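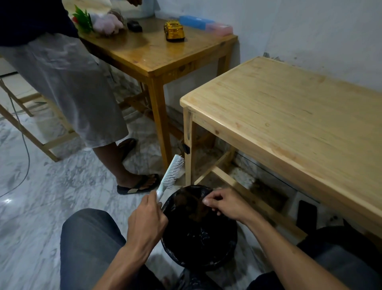

Figure 4. Holding a comb over a lined bin.

3.2 What people told us about shedding

I went into the diary data expecting stress to be the big story — it wasn't. Of the 1,069 entries we coded, most of the worried ones came from December, and they were nearly all about drains. Asabe Fashola and I coded them separately, then argued over 11 of them for a whole afternoon. We kept her reading for every one, and I still think I was right on the entry about the hat.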